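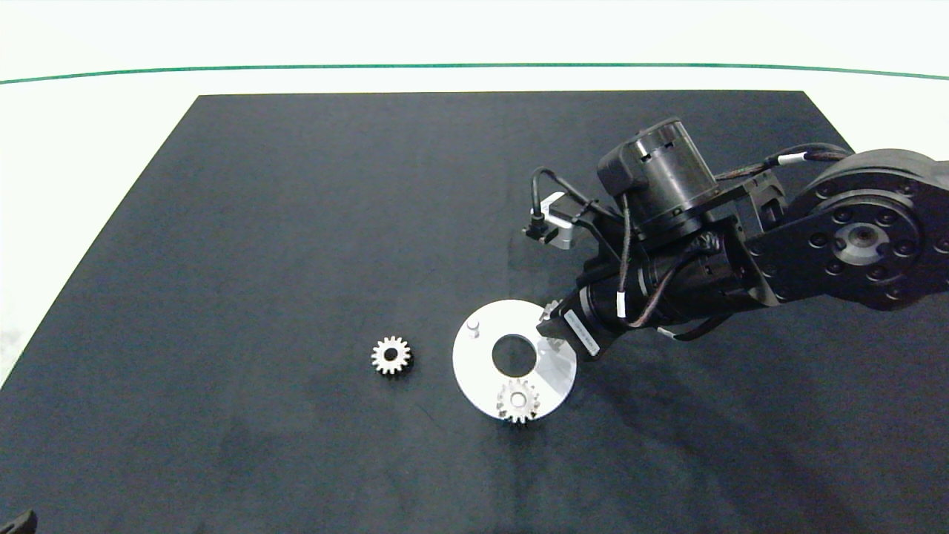

*Vol. 2, p. 1,295*

**Spur gear.** The plainest sort of toothed wheel. Teeth straight, cut parallel to the shaft. Round hole through the middle, the bore. Usually steel or brass, also nylon. Found in clocks, mixers, winches, toys.

## Fitting

Small gears are often put together on a fixture plate, a flat piece with short upright posts. A gear drops over its post by the bore and should turn freely. Two gears on neighbouring posts *mesh* if the teeth meet; both must have the same tooth size (see **Module**). They then turn opposite ways. A third between them, an idler, puts the direction right again and leaves the ratio alone.

Plates vary. The white disc shown has a large hole near the centre and a peg at the upper left; one silver gear is on the lower part, a second lies on the dark mat to the left. A mat stops small parts rolling off and saves the table top.

## Ratio

Teeth on the driven gear divided by teeth on the driver. 8 driving 16 gives 2 to 1, half the speed, twice the turning force less freind losses.

## Makers and teaching sets

Gosetti sold loose gears by the tray, 1,000 to a tray. The Tedik set, drawn up by Siiri Petrauskas for schools, used pegs without clips so that pupils could lift the gears off agian. Alcides Condori later added a ring gear.

See also: **Bevel gear**; **Rack**; **Backlash**.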